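Community Help > Making and Robotics > School and student projects

Two-arm backpack task, our arms keep fighting over the bag

Posted by gutgate_lena, July 2018

Hello all, long post, sorry in advance. I help out with the robotics club at Sollholm and this term the group picked bags as their project. The idea is that two arms on a table open a backpack, put a small item in and close it again, all without anyone touching it. It's for the student showcase in August and we get 14 minutes for setting up and showing, so it can't be too fussy.

We've got the arms moving nicely by themselves. Left one does what it's told, right one does what it's told. The trouble starts the moment both of them have hold of the same bit of fabric. One pulls a touch more than the other, the bag slides, and then the second gripper is holding a fold that wasn't there when we recorded the positions. After that it's all guesswork. We've had the bag end up facing the side wall more than once, and one time it went over the front rail altogether and took a cable with it. 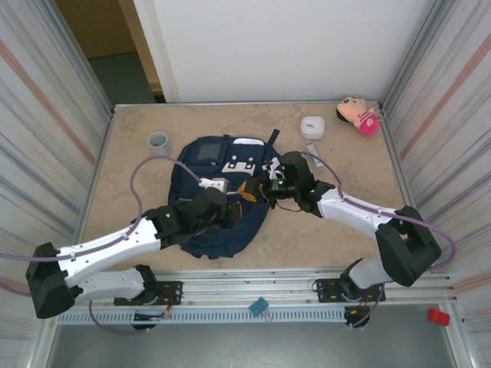
We've been working from recorded positions, so the students move the arms by hand, save a point, move again, save again, then play the lot back. It's lovely for blocks and cups because those stay the shape you left them. With a bag it works maybe the first time and then never quite the same way again. The younger ones find this hilarious and the older ones are getting a bit fed up.

What I'd like to know:

- Should one arm just hold still while the other does the work, or is that cheating ourselves out of having two arms?
- Is there any sensible way of starting the bag in the same place every time without gluing it down? The showcase rules say nothing may be fixed to the table.
- Would we be better off with a stiffer bag? The students are fond of this one and I'd rather not change it, but I will if I have to.

We've a budget of £200 left for the whole thing and I'd like to keep most of it back for spare gripper fingers, as we're getting through those at a rate. I can do a bit of code, the students can do rather more than me, so don't hold back on that side.

Thanks ever so much!

hustier_bench

Hi Lena, I ran something very like this with our sixth form group last year, only with a drawstring gym bag, so I feel your pain!

First one is easy. Yes, let one arm hold still. It isn't cheating at all, it's what you do yourself if you watch your own hands doing up a rucksack. One hand pins the bag near where the zip starts and the other pulls. We spent weeks trying to have both arms doing clever things at once and it only came right when we split the job up. Left grips and stops. Right moves. Then right lets go and stops, and left moves if it has to. Write it out as turns on a whiteboard and get the students to act it out in pairs with a real bag before they record a single point. Ours laughed a lot, but they came back with a much shorter list of moves than the one I'd written.

Where the still arm holds matters more than you'd think. If it's down at the bottom of the bag and the pull is up at the top, all the fabric in between can bunch and stretch, and you get your mystery fold. Hold as near to the pull as you can get without the two grippers knocking into each other. On ours that was a bit more than a hand's width. Have a play.

For the starting place, put something in the bag. We used a flat board cut to fit the back panel, with a bag of rice on top of it. The board keeps the back from crumpling and the weight stops it skating about. Neither is fixed to the table so you should be fine on the rules, but do ask whoever's running your showcase, I got caught out by that sort of thing once and had to take half our rig apart in a car park. A sheet of that rubbery drawer liner under the bag helps too, and it costs next to nothing. Same question about the rules though, as it's only lying there but somebody might be picky.

To get it lined up each time, we made a card template with a notch for the grab handle. Lay the card against the back edge of the table, slide the bag up till the handle sits in the notch, take the card away. Quick, and even our most slapdash student could do it. Before that we were lining it up by eye and wondering why nothing repeated.

Last thing, slow down. I know it's dull to watch. We halved our playback speed and the bag more or less stopped wandering. We sped up again bit by bit afterwards, but only on the moves where the gripper was empty.

Keep the bag they like. They'll put up with far more failed runs if it's their bag.

salehi_m

get a stiffer bag. we did a lunch box with a zip and it was done in a weekend

also check your grippers arent squeezing flat out all the time, that will be where your fingers are going

threadandsolder

I'd go along with nearly all of what hustier_bench said, though I'd put the money and effort in a slightly different place.

Recorded positions will only ever take you so far with cloth. Even with the template and the board you'll get small differences, and they add up over a long string of moves. Have your students break the run into short chunks and put a check between each one. The simplest check is how far the gripper closed. If it shut all the way, it missed the fabric, so back off and have another go. If it stopped a little open, it's holding something and you can carry on. Most hobby arms will give you the position back if you ask for it, so it's a few lines of code and no new parts.

We kept a log of this when my lot were doing a pencil case. Out of 775 tries, 258 were misses on the very first grab, and we'd been blaming the zip the whole time! Once we added the go-again step the rest of the run was nearly boring. I'd make the students keep a log whatever else you do. A tally sheet on the wall is plenty.

If you've a camera on one of the arms you could use that to find the handle or the zip pull as well, but I'd leave it until the plain version works. A strip of bright tape on the zip pull makes it miles easier to pick out if you do go that way. Dark bags are a pain for cameras, all the folds come out as the same murky patch, and a lamp off to one side did us more good than any amount of fiddling with settings.

On cables - get them up and out of the way before the showcase. You said one went over the front with the bag, and if that happens in front of an audience you'll spend the whole of your slot plugging things back in. We ran ours along the arm with loose velcro loops and left a generous bit of slack at each joint. Move every joint to both ends of its travel by hand, power off, and watch the cable as you go. If it goes tight anywhere, give it more.

salehi_m is right about the grip force too. Turn it down until the fabric slips, then up a notch. And if you can, stick a bit of foam or old bicycle inner tube on the fingers. It grips cloth far better than bare plastic, so you needn't squeeze so hard, and when it wears through you just peel it off and stick on some more.

gutgate_lena

Oh this is brilliant, thank you all. We tried the turns thing this afternoon, with two of the students being the arms and a third one shouting instructions, and they've already thrown out about half of our saved points. Board and rice going in next session. I've asked about the drawer liner and I'm waiting to hear. Will report back on the go-again check once somebody's written it, there's a bit of a fight over who gets to.

Related threads

Cheap gripper pads that don't leave marks
Sollholm student showcase, table size and power sockets
Recording positions by hand, arm sags when I let go
Best way to log test runs with a young group
Zips, buttons or velcro for a first two-arm project?
Velcro loops or spiral wrap for arm cables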